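**Two-armed build drags the duvet to one side – how do I keep it straight?**

Hello all! We're teaching our home build to make a bed (my poor back would love it to succeed) and the duvet keeps coming up skewed. Both arms are meant to pull together.

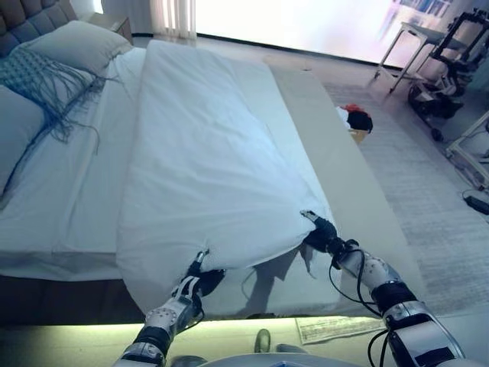
I've slowed everything down to 81 per cent and it's no better. Is it the grip or the timing? – Theda Kröger

**Answer 1 (accepted)**

Lovely project, Theda! I'd bet on timing. Mine pulled as soon as one side had hold, so I made each hand wait until both had closed, then gave it 12 short tugs instead of one great heave. 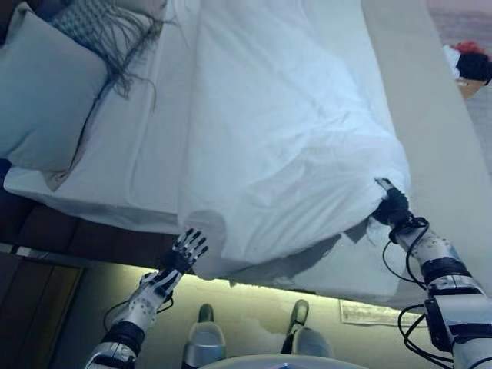
*Right hand holding a bunch of duvet, left hand still open.*

Do check your cables have enough slack at full reach too – I snapped one that way and sulked for a week.

Tanner Charbonneau

**Answer 2**

Try a heavier duvet?
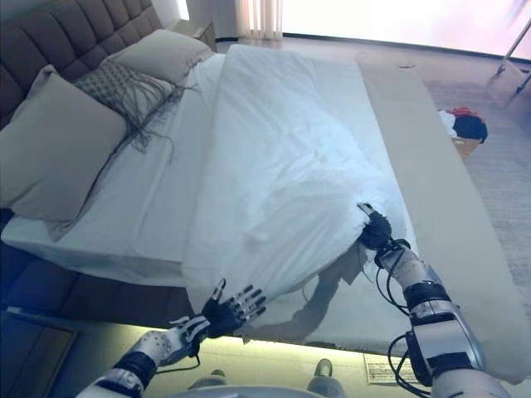 *Page last changed: August, by Theda Kröger*

Thank you both! Waiting for both hands has helped a good deal, though the far corner still wanders a bit. I'm keeping the duvet I've got.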